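Relabeling the breaker panel at Drasdale

Moved the last of the old circuit notes into a spreadsheet this morning. The panel in the Drasdale unit came with a handwritten directory from at least two previous tenants, and nine of the entries were wrong. One said "Venus". I still don't know what that was.

The method is slow but simple. Plug a lamp into one outlet, switch off breakers until it goes dark, write down the number, move to the next outlet. A plug-in tracer is faster, but mine gives false positives on adjacent breakers, so I used it only to narrow the search and confirmed each one with the lamp.

Three findings from the list:

Circuit 7 feeds the bench outlets on the north wall and also the hallway light. Whoever ran it had a spare conductor and used it. It is legal here but annoying, and it goes on the list for the electrician.

Circuit 12 carries the small heater and the kettle. The heater is rated at 1,000 watts and the kettle draws more than that, so the trips we had in March were ordinary overload. The heater now lives on circuit 4, where the only other load is a 52 watt fan.

Circuit 15 goes nowhere I can find. I left it off and tagged it. Beatrice Shemweta thinks it fed a sign outside before the front was redone, and there is a capped box up there that would fit.

For the labels I tried a thermal label maker first. The tape curls on the textured paint of the door. I went back to a printed sheet in a plastic sleeve, 10 point type, one row per breaker, with the room name first and the outlet number second. Outlet numbers are also written on the back of each cover plate - not the front, which looks terrible after a year.

The spreadsheet has a column for the date last tested. I plan to redo the GFCI outlets monthly and the rest once a year. Next job is the subpanel, which has six breakers and no directory at all.
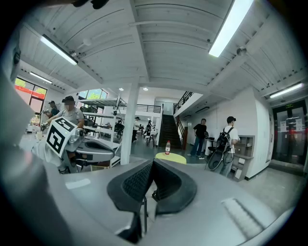 Over by the white work table.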